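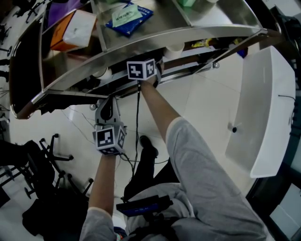

Bednarek collection as recorded by the head camera. The operator's left hand holds a marked gripper; a second marker cube is at the right hand.

The Bednarek method is a procedure in robot learning for recording two-handed manipulation without a robot present. An operator carries hand-held grippers fitted with cameras and printed marker cubes while a further camera is worn on the head. The recordings are converted into gripper trajectories and used to train a control policy, which is then run on a robot with two arms. The method is named after the Bednarek laboratory in Clurirville, where it was developed by Inès Rey and Anderson Batista. It was first described in a technical note dated September 14, 2018.

Background

Demonstrations for two-armed robots had earlier been collected at Clurirville by teleoperation. This required the robot to be moved to each work site, and objects under shelves or inside recessed openings were hard to reach with the leader arms. Rey and Batista separated the gripper from the arm so that the same finger geometry could be used by a person and, later, by the machine. Early hand-held versions estimated motion from the gripper cameras alone. Tracking was often lost near polished metal, where reflections of ceiling lights were taken for fixed features of the room.

Procedure

Each gripper carries a cube with a black-and-white fiducial pattern on its faces. The head camera observes the cubes, and the pose of each gripper is computed relative to the head. The gripper camera supplies the close view on which the policy is trained. Where the second gripper enters that view, its cube gives a direct measurement of the distance between the hands.

A session starts with a calibration step in which the two cubes are held face to face and turned slowly. The operator then performs the task at normal speed. Segments in which a cube is hidden from the head camera for more than 2 seconds are discarded unless the gap can be closed from the gripper views. Sleeves and cables are left in the images and are masked in software before training. 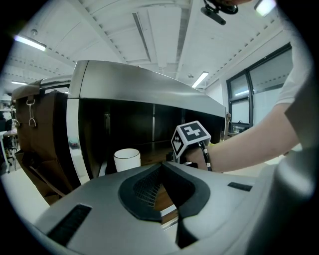
View from a gripper camera at an espresso machine. The other gripper, with its marker cube, is at right; the housing of the recording gripper is in the foreground.

Evaluation

The main published test used 1,209 demonstrations of kitchen and office tasks. Policies were run on the Brallberg, a fixed-base robot with two arms, for 100 trials per task. Placing a cup in a recessed opening succeeded in 83 trials when head and gripper views were combined. With the head view removed, the same task succeeded in 61. Most failures in the second condition were errors in approach height.

A replication at Terville by Minttu Valtonen and Rory Paterson used 20 operators with no earlier experience of the equipment. It obtained similar results for single-object placement and lower ones for handovers between the two grippers. The authors attributed the difference to variation in how far the operators held their hands apart.

Limitations

Cube tracking depends on line of sight. Reaching beneath a shelf or around a curved panel can hide one cube while leaving the other in view, and the relative pose then has to be interpolated. Contact force is not recorded. Halyna Levchenko has also noted that operators lean and shift their weight in ways a fixed-base robot cannot reproduce, so some recorded paths fall outside the reach of the arms. The Clurirville software marks such paths and removes them before training.

See also

Fiducial marker
Imitation learning
Teleoperation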